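Bag bench notebook, returns and repair shop
May 14, 2026

Writing this up before I go home because the last entry was mostly me complaining about wire routing, and somebody pointed out (fairly!) that it was no use to the people who work next to the thing.

So, where we are. The Zekis cell has been on the school bag line since the switchover and we've now put 359 bags past it. The sewing side hasn't changed at all. What's changed is everything before sewing: opening up, checking zippers, holding a seam so a person can look at it. That used to be two of us standing all morning with our thumbs hurting. Now it's one of us at the cell and one on the machine, and we trade at lunch.

Trading at lunch was the bench's idea and I want it on record that it works. The first plan had one trained operator and everyone else back on sorting, and people hated that, me included. With the swap, all 7 of us can run the cell, clear a jam and do the morning finger check. Clolus (who did the install) grumbled about training that many, then did it anyway.

Bags

Dirty ones are still slower. Stiff piping is fine, soft piping folds over and the fingers get a pinch of lining as well. I've started turning the bag so the piped edge faces the left-hand gripper and the second one comes up from underneath. Seems a lot better, but I've only done it on today's batch, so don't take my word for it yet. If you're on the cell tomorrow, please try it the old way for a while and write down what you get.
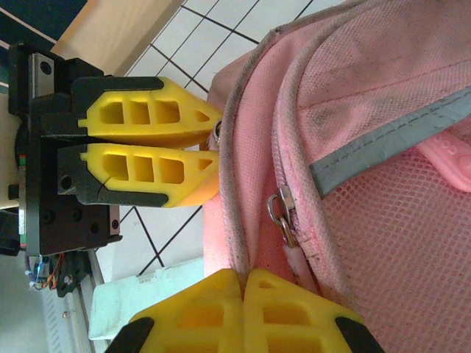
Zippers and pulls

Ring pulls are a pain. They hang wherever they feel like hanging, and if one swings down near the lower finger tips you have to decide whether to stop the cell or let it go. My rule for now: stop it, move the pull by hand, start again. Yes, it costs time. I'd take the lost minutes over a bent pull, and we're out of the small silver ones until the Drikbridge order turns up.

Things people have been saying

Writing these down because they come up at every break and then vanish.

Hands are better. Nearly everybody says so. My own right thumb has stopped clicking, which I'm very happy about.

It's quieter to work next to, and also kind of lonelier. When two of us opened bags we talked the whole time. At the cell you watch, and you can't really watch and chat. I asked if the stool could be turned to face the sewing bench and the answer was yes, so I'm doing that in the morning.

The pace worries people. The target on the sheet still says 100 a shift, and that was written for clean bags. Today I did 42 before lunch, all grubby, and I didn't feel slow. I'd like the sheet to have a separate line for dirty bags before anyone starts comparing names. I've asked for it twice now!

Nobody's hours have been cut. We were told they'd look at the rota again in August, and I'd like the bench to see it before it's final.

To do

Wipe down finger pads, both pairs
Tie up the loose loop of wires under the mount
Turn the stool
Ask Clolus for a second printed jam sheet, ours has coffee on it
Chase Drikbridge about the pulls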